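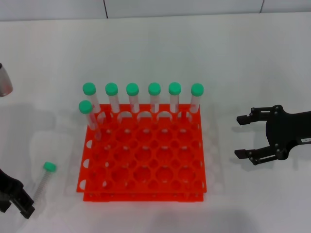

Wokemmont Reisen, Abteilung Gruppenreisen Südeuropa

Sachbearbeiter/in Gruppenreisen (m/w/d), Vollzeit oder Teilzeit ab 30 Stunden

Eintritt: Oktober oder nach Absprache
Befristung: keine
Arbeitszeit: Kernzeit 9:30 bis 15 Uhr, Rest nach Vereinbarung

Wokemmont Reisen organisiert Busreisen und Wanderwochen für Vereine, Chöre, Volkshochschulen und Kirchengemeinden. Die Abteilung Südeuropa betreut derzeit 65 Gruppen im Jahr, die meisten davon in Norditalien und an der slowenischen Küste. Für die kommende Saison nehmen wir zwei neue Strecken in Portugal auf und brauchen dafür eine weitere Person in der Sachbearbeitung.

Ihre Aufgaben

Sie holen Angebote bei Hotels, Busunternehmen und örtlichen Führern ein und stellen daraus die Reiseverläufe zusammen. Sie kalkulieren den Preis pro Teilnehmer bei verschiedenen Gruppengrößen. Optionen und Rücktrittsfristen behalten Sie im Blick und geben Zimmer rechtzeitig zurück, wenn eine Gruppe kleiner wird als geplant.

Nach der Buchung sind Sie die Kontaktperson für die Gruppenleitung. Dazu gehören Teilnehmerlisten, Zimmeraufteilung, Essenswünsche, Anzahlungen und die Reiseunterlagen. Reklamationen nehmen Sie auf und klären sie mit dem Leistungsträger; über Erstattungen entscheidet die Abteilungsleitung.

Gearbeitet wird mit dem Buchungsprogramm Kaveck. Kenntnisse darin erwarten wir nicht, die Einarbeitung dauert erfahrungsgemäß einen Monat. In dieser Zeit sitzen Sie mit Fedir Tkachuk zusammen, der die Slowenien-Gruppen betreut und auch die Vorlagen für die Kalkulation pflegt.

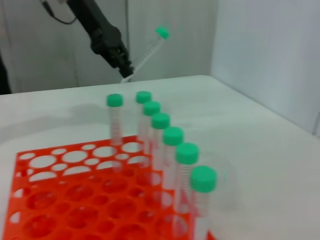 Röhrchen mit grünem Schraubdeckel

Was Sie mitbringen sollten

Eine abgeschlossene Ausbildung als Tourismuskaufmann/-frau, im Hotelfach oder in einem anderen kaufmännischen Beruf. Bewerbungen ohne Ausbildung, aber mit mindestens 3 Jahren Praxis im Reisebüro oder bei einem Veranstalter, sind ebenfalls willkommen.

Deutsch sicher in Wort und Schrift, Italienisch oder Portugiesisch so, dass Sie am Telefon ein Zimmerkontingent aushandeln können. Englisch reicht für einen Teil der Partner, aber nicht für die kleinen Häuser.

Sicherer Umgang mit Tabellen. Führerschein Klasse B ist von Vorteil, vor allem für die Hotelbesichtigungen im März.

Was wir bieten

Das Einstiegsgehalt liegt bei Vollzeit zwischen 2.440 und 2.940 Euro brutto im Monat, je nach Ausbildung und Berufserfahrung. Dazu kommen Urlaubsgeld, ein Zuschuss zur Monatskarte und 29 Urlaubstage. Zwischen Mai und September kann Urlaub nur in Absprache mit dem Team genommen werden, höchstens zwei Wochen am Stück.

Nach der Probezeit sind zwei Tage Homeoffice pro Woche möglich.

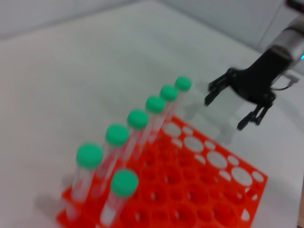 Einmal im Jahr fahren Sie auf einer der eigenen Reisen mit. Die Fahrt zählt als Arbeitszeit, Unterkunft und Verpflegung übernehmen wir. Zuletzt ging es mit einem Chor nach Villo, wo wir seit mehreren Jahren mit demselben Gasthof arbeiten.

In der Hauptsaison gibt es ein Notfalltelefon für laufende Reisen. Der Dienst wechselt im Team, auch am Wochenende, und wird mit Freizeit ausgeglichen. Neue Kolleginnen und Kollegen übernehmen ihn frühestens nach sechs Monaten.

Bewerbung

Bitte schicken Sie Lebenslauf, Zeugnisse und ein kurzes Anschreiben in einer PDF-Datei an die Personalstelle, z. Hd. Annunziata Fontana. Geben Sie die gewünschte Stundenzahl und den frühesten Eintrittstermin an. Ein Foto ist nicht nötig.

Die Gespräche finden im August statt, auf Wunsch auch per Video. Im Gespräch bekommen Sie eine kleine Kalkulationsaufgabe, für die Sie eine halbe Stunde Zeit haben.

Fachliche Fragen zur Stelle beantwortet Bereket Gidey, Leitung Gruppenreisen Südeuropa, telefonisch zwischen 10 und 12 Uhr. Reisekosten zum Vorstellungsgespräch erstatten wir bis zur Höhe einer Bahnfahrt zweiter Klasse.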